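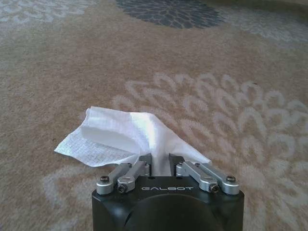 How long does a carpet take to dry after hot water extraction?
Most wool and polypropylene carpets are dry to the touch within a working morning if windows are open or the heating is on. Dense wool pile over felt underlay takes longer and should be left overnight before furniture goes back on it. Walking on it in clean socks is fine once the machine has left the room.

Which method do you use?
The default for fitted carpet is hot water extraction. Low-moisture cleaning is used for jute-backed carpet, sisal, and any carpet laid over a floor that must not get wet. The technician decides on site after a fibre test and notes the method on the job sheet.

Do I need to vacuum first?
It helps but is not required. A dry vacuum pass is included in every job and is done before any solution is applied. Please lift small items from the floor, and tell us about loose boards or floor sockets hidden under the carpet.

Do you move furniture?
Chairs, side tables and other items one person can lift safely are moved and put back on foil pads. Beds, wardrobes, pianos and display cabinets stay where they are and we clean up to the base. If you want the area beneath them done, have them cleared before the appointment.

Will stains come out?
Water-based spills treated early usually respond well. Dye stains (red wine, turmeric, hair colour), bleach marks and sun fading are different: the first may lighten without disappearing, and the other two are loss of colour, which cleaning cannot restore. Do not apply shop-bought spotting products in the 20 hours before the visit, as residues can react with our pre-spray.

How is the price worked out?
Carpet is charged by area and upholstery by seat. The minimum charge is £157 including VAT. Larger jobs are quoted in writing after a survey, and the quote is valid for 300 hours from the time it is sent. Stairs are priced per flight.

Which areas are covered?
Fisturton and the villages on the Custirum side of the river. Postcodes beyond the ring road carry a travel charge, shown at booking.
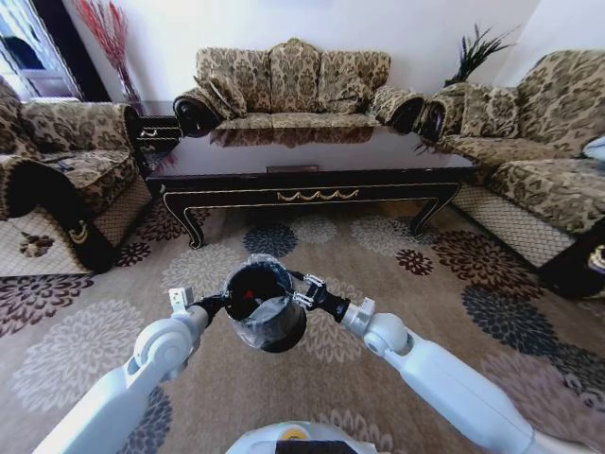
Upholstery

How do I know if my fabric can be cleaned with water?
Check the label under the seat cushions or on the base cloth. W means water-based cleaning, S means solvent only, WS means either, and X means vacuum only. If there is no label, we test a hidden area and wait for it to dry before going on.

Can patterned fabric run?
It can, mainly where dark and pale yarns sit side by side. A white cloth is pressed on a dampened seam allowance; if colour transfers, the piece is dry cleaned or declined.

Are wooden arms and legs protected?
Show wood is masked with film and wiped down at the end. Existing cracks in varnish or lacquer are recorded beforehand.

Is protector worth adding?
It slows absorption and gives time to blot a spill. It does not prevent wear. Clinora protector may be added to most synthetic fabrics and wool, but is not applied to silk or leather.

Bookings and complaints

How do I change an appointment?
Ring or email before 4 pm on the working day before. Later changes are charged at half the minimum.

What if I am not satisfied?
Write to Rungnapa Kaewkla, who handles all re-cleans, with the job number and a note of the area concerned. One return visit is free. Claims for damage go to Kanyarat Rungrueang and are covered up to £1,208 per item without an outside assessor's report.

Are you open in May?
The office closes for both bank holidays. Emails sent on those dates are answered on the next working day.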